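Open day at the Letlow care home, Golville
Posted 2025-01-13

I have worked in elder care long enough to be suspicious of any building that smells of fresh bread at ten in the morning. Letlow smelled of fresh bread. I asked where the kitchen was and got pointed to a small machine by the front desk, which bakes one loaf at a time for the benefit of visitors.

The home has 236 beds and a lobby the size of a bus station. Our group was mostly daughters, plus two of us from the trade pretending not to be. We got a folder, a pen and a name badge that fell off in the first elevator.

The dementia wing is called Usman, after the street it faces. I liked it more than I wanted to. The hallways loop, so a person who walks all day never meets a locked door, and the aides sat down when they talked to people. Staffing at night was described as "flexible." I wrote that down and underlined it.

Next came the Clollik, a call system that cost over 2000 dollars a room. It chimed through our whole visit and was answered quickly, possibly on account of the folders.

Families are asked to bring pictures from home for the bedroom walls. Check the hanger on the back before you pack them, as the home will put up anything small and will not supply hardware.

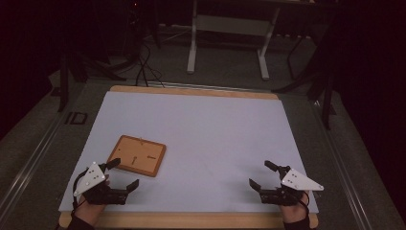

Lunch and the fees

Lunch was chicken soup, and good. The fees came with the coffee, on the last page of the folder, in lighter print than the rest. The daughter next to me put her cookie back on the plate.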